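October, late, kitchen table

Quick one tonight, hand is cramping and I have to be up at six.

Bathroom bathroom bathroom. Started after coffee, stopped when my knees said so. Svenja came over to help, bless her. She brought her own gloves and a bag of pretzels, which we ate standing up in the hallway because there is no place to sit. Every chair has something on it.

Tub is IN. I keep going back to look. White, freestanding, exactly what I wanted since the old apartment, and yes it cost 981 and yes I am still not talking about that. Hubmann sent the bill already. Paid half, rest end of month. The faucet for the vanity was 79 and looks like it cost more, so that evens out in my head at least.

Floor though. Dust from the tile people got into everything, footprints all over the gray marble ones, you wipe and it dries and there they are again. Did it twice yesterday with plain water. Useless. Marlies Fuchs from downstairs swears by a splash of vinegar but the Stolport leaflet says NO ACID on this tile, in capitals, so no. Warm water, tiny bit of dish soap, change the bucket constantly. Will try that tomorow before I do anything dumb.

Scratch on the tub. Thin one, and a few scuffs. Could be from delivery, could be me with the ladder, don't want to think about it. Called Futstead, on hold for ages, girl was nice, says send photos and they'll see. There's a polish called Gredico she mentioned, no idea if it works. Not touching it till they write back. Use the soft side of the sponge ONLY, told Svenja, told myself.

Boxes still by the tub. Cannot throw them out until I know if anything is going back. They are driving me nuts. Also want to keep one good big one for the winter blankets.

To do
- bucket, new cloths (old ones leave fluff)
- sealant round the vanity, ask Marlies if she still has the gun
- bath mat, saw one for 249, absolutely not, find a normal one
- what goes in the little open compartment?? towels? rolls? leave it empty?
- call Mom back

Svenja thinks a plant by the window end. Maybe. I kill plants. She said she'd bring me a cutting of hers anyway so I guess it's happening.

Back hurts. Had soup out of the pot. Wanted the first bath tonight and it just isn't ready, sponge still lying on the floor where I left it, too tired to go pick it up.
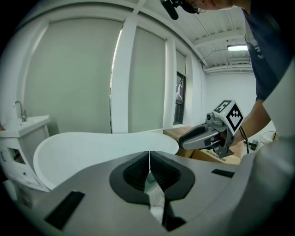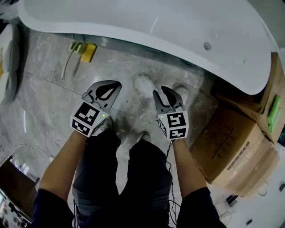
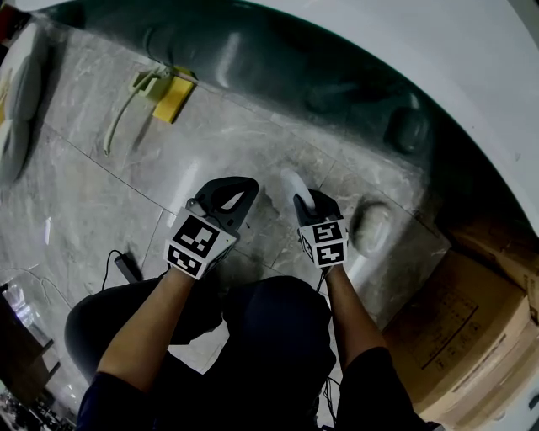
Bathroom, all three.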